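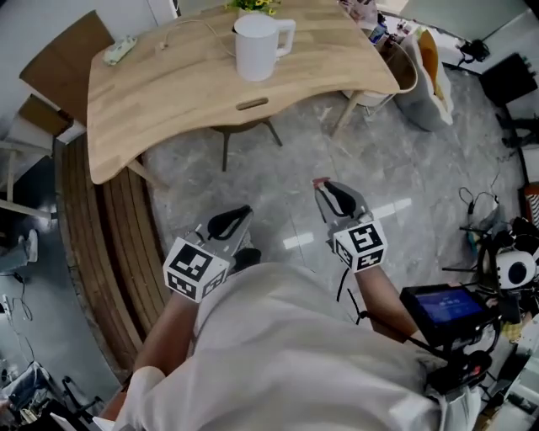
What do we oil the table tops with now? The Abera hard wax, thin coat, buffed off after 15 minutes.

December, after lunch. I went over the wavy-front table again today and I'm pretty happy with it! The grain still reads nicely and the cutout handle feels smooth all the way round (I did the inside edge at 218 strokes, yes I counted, never again). Water the plant with the yellow flowers somewhere else, please, rings are a pain. Skolholm want 42 tops like it by spring, so I'm ordering more wax tonight.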